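Home | Syllabus | Notes | Lab hours | Contact

Notes for Unit 4: Showing the Arm What You Mean

Welcome back, everyone. Last time we got as far as waypoints, and I promised we would stop typing numbers for a while and start teaching by hand, so that is what these notes are for. Please read them before your bench slot in September, even if you have done something like this before on a Kestex arm or at a summer job.

There are two ways to give a demonstration in this course. In the first, usually called kinesthetic teaching, you hold the wrist and walk the arm through the motion yourself while the joints are recorded. In the second, teleoperation, you stand back and drive the arm with a controller. Holding the wrist feels natural almost at once, and you get a lovely sense of where the arm likes to go and where it doesn't (the elbow will let you know!). The trouble is that your own hands and sleeves get into the camera view, and a policy that learns from video will happily learn your sleeves too.

Our first exercise is as plain as I could make it: bring the gripper to the blue cube on the pegboard, close, lift, and set it down somewhere else. Each pair records 30 demonstrations. Vary the starting place of the cube as you go, and let the black brick wander a little too, so the arm doesn't come to treat it as a landmark.
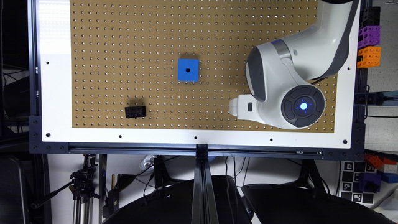
Cayetano Robles wrote back on the draft of these notes that I was being too kind to long demonstrations, and that in his experience a pause while the operator makes up their mind does more harm than a crooked path. He would throw out anything over 21 seconds and record it again.

I think he is right about the pauses, though I'd be gentler with the cutoff. If you hesitate for a good while over the cube, the recording contains all those moments of "do nothing," and the learned policy may stop there and sit. Rehearse the motion a few times first with recording off. When you do keep a slow one, mark it in your log so we can train with and without it.

For next time, read the Gajdoš handout up to page 19 and bring your log, messy or not.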